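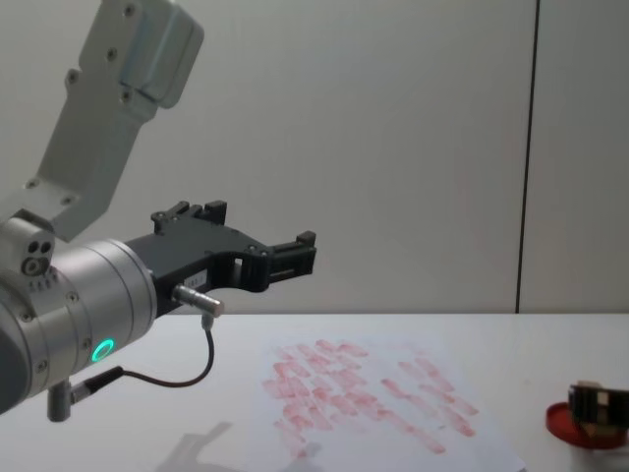 4. Teaching Pralden the stamping job

By now you've got Pralden installed and both arms answering when you ping them (if they don't answer, go back to section 3, I'll wait). This section is my favorite, partly for the mess. We're going to set up a job that picks up a block, presses it on the pad, presses it on a sheet of paper, and puts it back. It exercises the planner, the force settings and the camera all at once, and you get a paper record of every mistake you made!

Before you start

You'll need one sheet of plain white paper, an ink pad and a small block. I use a red pad and keep the block sitting in the same dish between runs, so there's only one pickup spot to teach.

Note: Pralden calls everything on the table an "item," including the paper. I find this confusing too, so give your items names you'll recognize. Mine are sheet, pad and block.

Setting up the job

1. Open the Jobs panel and pick New, then From blank. There's a template called Press and Release, but it assumes one arm and you'll spend longer fixing it than starting over.

2. Load your table calibration. If you followed the Clatholm layout in section 2, the file is already in the list.

3. Add your three items and press Locate. Pralden draws an outline over each one in the camera view. Check the sheet outline carefully. If the paper is at an angle the outline should be too, and if it's drawn perfectly square to the table, press Locate again.

4. Choose which arm does the stamping. The other one gets set to Hold, so the planner treats it as something solid to steer around. Don't leave it on Ignore. I did that once and the planner happily drew a path straight through the other gripper.

5. Teach the pickup. Jog the gripper to the block, close it, and press Save Pose. Now back straight up and save a second pose there. The planner uses that one as its way in and out.

6. Set the press. Under Contact, type 2 for the force level and 2,000 for the dwell, which is in milliseconds. You can go lighter later on, but start with these so you know what a full press looks like.

7. Turn on Lift Before Move. It's off by default (why?) and without it the arm starts toward the next spot while the block is still touching the paper, and you get streaks.

8. Press Preview and watch the whole thing on screen at least once. Then run it at slow speed with your hand near the stop button.

Caution: Preview doesn't know about the cable under the gripper. Watch the loop yourself during the first slow run, especially on poses where the wrist turns a lot.

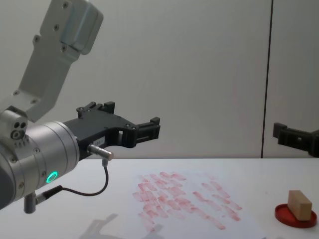
Figure 4-2. A well-used sheet, with the block back in its red dish and the left gripper open.

Reading your sheet

Smudged or stretched marks usually mean step 7 got skipped, or the force is too high and the block is skidding. Marks that fade from one side of the sheet to the other are most likely just ink. Pralden has a setting called Re-ink Every, and I keep mine low.

If your rows drift off at a diagonal, look at how the sheet was located before you touch the poses. The row spacing follows the sheet outline, so a slightly wrong outline gives you slightly wrong rows all the way across.

Error 17

You'll meet this one. It means the gripper closed and didn't feel anything, so the job stopped before the press. Open the gripper, check that the block is where you taught it (mine likes to lean), and press Resume. If it comes back right away, redo step 5.

Save the job under a new name once it's running the way you like. Section 5 uses it as the starting point for adding the second arm.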